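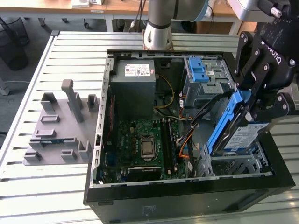
## 4. Moving an office desktop to Prunero

Use this section when a desktop is being retired and its files have to go to a new one. The old computer must still start up. If it doesn't, go to section 6.

You need:

- the administrator name and password for the old computer
- an external drive with at least 140 GB free
- the license card for Prunero
- a network cable (Wi-Fi works but is slow)

### 4.1 Make the backup

1. Close all programs on the old computer, including mail.
2. Plug in the external drive and wait until it shows up in the file list.
3. Start Prunero and choose **New backup**.
4. Under **What to save**, check *Documents*, *Desktop*, *Mail* and *Shared folders*. Leave *System* unchecked.
5. Under **Where to save**, pick the external drive.
6. Select **Start**.

A backup of 80 GB can run for most of the afternoon, so start before lunch if you can. The computer can be locked while the backup runs, but it must not go to sleep. Set **Sleep** to *Never* under the power options first, and leave it that way until the backup is checked.

**Note:** Accounting files kept in Nostier are not in *Documents*. Add them by hand with **Add folder**. The path is on the first page of the Nostier settings.

**Caution:** Do not unplug the drive while the progress bar is moving. If the power goes out, delete the unfinished backup and start again from step 3.

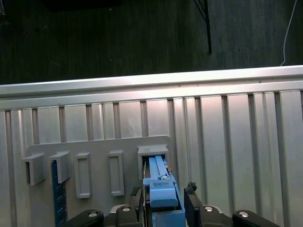
**CHECKING THE BACKUP**

1. Choose **Open backup** and pick the newest entry.
2. Open three or four files of different kinds - a letter, a spreadsheet, a scanned invoice.
3. Select **Compare**. The result should read *No differences*.
4. If files are listed, copy them over by hand and run **Compare** again.

Mail folders with a slash in the name are skipped without a warning. Rename them on the old computer and repeat the backup for *Mail* only.

### 4.2 Restore to the new computer

1. Install Prunero and enter the number from the license card.
2. Connect the external drive.
3. Choose **Restore**, then **To this computer**.
4. Enter the same user name as before. A different name puts everything in a second profile.
5. Restart when asked.

Printers are not restored. Add them again from the Zoubi print server, which is listed under **Network printers**.
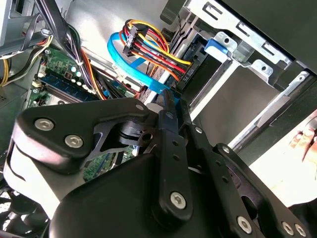

*Desktop computer case, open.*

### 4.3 Before the old computer leaves

Keep the backup for six weeks. Sign out of Prunero on the old computer to free the license, then run **Erase drive** from the start-up menu. Write the inventory number on the disposal form and hand it to Fouad Sabbagh. Pickup is on Wednesday.

Questions on licenses go to Shadi Geagea.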